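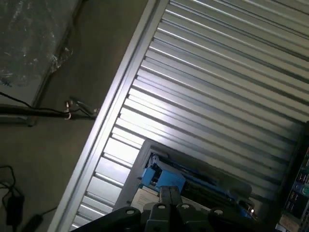

Greifer vor der Maschine mit der blauen Mechanik, Kabel und Netzteile am Boden

Mitmachen gesucht: Praxisregeln für kleine Roboterzellen

Kurz und schnell, weil die Anmeldung schon läuft. Munshi schreibt einen Leitfaden für kleine Roboterzellen, also Arm, Greifer, Ablage, ein paar Geräte drumherum. Arbeitstitel Cuvelia. Der Entwurf hat 34 Seiten und muss jetzt von Leuten gelesen und ausprobiert werden, die so etwas täglich aufbauen, umbauen oder sauber halten müssen. Schreibtischwissen haben wir genug.

Wen wir suchen
Einrichter, Techniker, Laborleute, Sicherheitsfachkräfte, gern auch Auszubildende ab dem zweiten Lehrjahr. Erfahrung mit Handhabung von Elektronikteilen wäre gut, muss aber nicht. Programmieren muss niemand. Wer schon mal über ein Netzteil gestolpert ist, bringt mit, was wir fürs Kapitel Verkabelung brauchen.

Was zu tun ist
Entwurf lesen, anstreichen, Fragen an den Rand. Dann drei Werkstatttermine in der Halle bei Clirnari, jeweils ein Vormittag. Dort gehen wir die Regeln an einer laufenden Zelle durch und schauen, welche davon im Alltag halten und welche nur gut klingen. Am Ende ein kurzer schriftlicher Kommentar, Stichworte reichen völlig.

Themen, Stand jetzt:
- Kabelführung und Netzteile. Was darf auf dem Boden liegen, was muss hoch, wer prüft das vor Schichtbeginn
- Abstand Greifer zur Ablage beim Anfahren, langsame Geschwindigkeit bei Erstfahrt
- ESD bei offenen Bauteilen, Erdung am Arbeitsplatz und am Greifer
- Verpackungsreste und Folien im Arbeitsbereich
- Not-Halt: Erreichbarkeit, Beschriftung, Prüfintervall
- Freigabe nach Umbau. Wer unterschreibt, und was passiert wenn der nicht da ist

Beim Thema ESD brauchen wir am dringensten Hilfe. Der Abschnitt ist dünn, zwei Absätze und eine Tabelle, und die Tabelle stammt noch aus der ersten Fassung.

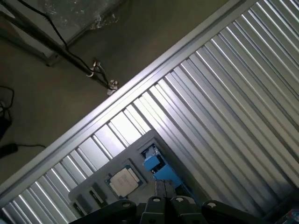 Bei Prozessoren und ähnlich empfindlichen Teilen wollen wir nämlich festlegen, wie die Ablage beschaffen sein soll, wie tief die Finger gehen dürfen und wann ein Mensch eingreifen darf, ohne vorher die Zelle anzuhalten. Unser Vorschlag im Entwurf: gar nicht. Erst anhalten, dann reingreifen. Gibt Widerspruch aus der Praxis, den hätten wir gern schriftlich und mit Begründung.

Zweiter Streitpunkt ist die Kamera am Handgelenk. Reicht das Kamerabild zur Kontrolle vor dem Start oder muss jemand hingehen und nachsehen? Im Entwurf steht hingehen. Wer Gegenbeispiele hat, bitte mitbringen.

Was es gibt
Aufwandsentschädigung rund 300 Euro pro Person für alle Termine zusammen, Fahrtkosten extra gegen Beleg. Mittagessen. Nennung im Leitfaden, wenn gewünscht, sonst anonym. Teilnahmebescheinigung auf Anfrage, für manche Arbeitgeber wichtig.

Was es nicht gibt: Zertifikat, Prüfung, Produktvorführung. Der Leitfaden ersetzt keine Norm und keine Risikobeurteilung, das steht auch so auf Seite eins.

Mitbringen
Sicherheitsschuhe, bei langen Haaren Haargummi. Schmuck und Schlüsselbänder bleiben im Spind. Unterweisung vor Ort am ersten Termin, ohne Unterweisung kein Zutritt zur Zelle, auch nicht für alte Hasen. Eigene Fotos nur nach Absprache.

Plätze und Anmeldung
15 Plätze. Formlose Mail an Fouad Dabbas, Betreff "Cuvelia Praxis". Rein muss: Name, Betrieb oder Einrichtung, was Sie machen, welches Thema oben Sie intressiert. Lebenslauf nicht nötig. Anmeldeschluss Mo, 15. März. Zu- und Absagen gehen in der Woche danach raus, der Entwurf kommt mit der Zusage als PDF.

Termine stimmen wir mit den Teilnehmenden ab, die fertige Fassung soll im August stehen. Anfahrt: Parkplätze hinter der Halle, Eingang über den Hof, Schild Brido folgen (gleiches Gebäude, anderer Mieter). Rückfragen ebenfalls an Fouad Dabbas, am besten per Mail, Telefon ist vormittags meist nicht besetzt.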